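Igwe Growers' Association Sets New Rules for Summer Berry Deliveries

19/08/2021

The Igwe Growers' Association has adopted a revised set of delivery rules for soft fruit, following a review of the past two seasons. The rules apply to all member farms that send strawberries, raspberries and blackberries to the association's packing house at Mateck. They take effect at the start of the next growing year, with the first deliveries under the new system expected in May.

Under the revised rules, member farms will book a delivery window no later than the evening before. Trucks that arrive without a booking will be received only after all booked loads have been unloaded. The packing house will open its receiving dock two hours earlier than at present during the main strawberry season, and fruit picked the same morning will be given priority over fruit held overnight on the farm.

The association recorded 2197 deliveries at Mateck during the period under review. Long lines at the dock were the most frequent complaint from members, particularly on warm mornings when several of the larger farms finished picking at the same hour. Smaller farms reported that their drivers were often away for half a day in order to deliver a single load.

"Members have told us plainly that the wait was costing them money and fruit quality," said Onyekachi Akpan, general manager of the association. "A booked window gives the grower a time to pick toward, and it gives our dock staff a fair picture of what the day will bring."

Bookings will be made by telephone or through an online form maintained by Cletel, which already handles the association's payment statements. Members who do not wish to use the form will not be required to do so. The telephone line will be staffed until 7 p.m. throughout the season.
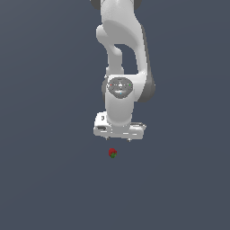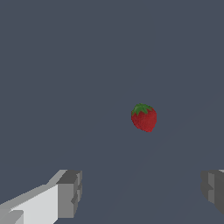
Will farms be charged for a missed delivery window? The first missed window in a season carries no charge, and any later one carries a handling fee set out in the member schedule.

The review also considered the condition of fruit on arrival. From next season, strawberries must be delivered in shallow trays, and trays may not be stacked more than 12 high on any pallet. Deep crates, which a number of farms still use for processing fruit, will be accepted only at the side entrance and only for loads marked for jam or juice. Farms that need to replace their crates may order trays through the association at cost - orders placed before the end of the year will be delivered without a freight charge.

Temperature checks at the dock will continue as before. Loads above the accepted limit will be moved directly to the cooling room and graded separately, and the grower will receive a written note of the reading with the grading slip.

Omolara Obi, who chaired the review, said the group had visited 19 member farms before making its recommendations. The visits included farms in the Mirkix valley, where the road to Mateck is longest and where growers had asked for later closing hours.

"The valley farms made a strong case," Obi said. "Their fruit ripens later in the day, and they should not be put at a disadvantage by the distance. We have recommended a late window for them and the board has agreed to it."

The late window will be open to valley farms until 6 p.m. during the strawberry season. Other members may request it when space permits, but valley bookings will be filled first. The arrangement will be reviewed after one full season.

Prices paid to members are not affected by the changes. Grading standards for fresh-market berries also remain the same, with the exception of a clearer written definition of bruising, which members had requested. The new wording will be posted at the receiving dock and mailed to every farm with the member schedule.

A proposal to introduce weekend deliveries was considered and set aside. The board found that the added labor cost could not be met within the present budget - the matter may be raised again at the next annual meeting.

Printed copies of the rules are available at the Mateck office during regular business hours. Members with questions about tray orders or the late window should contact the office before submitting their planting declarations for the coming year.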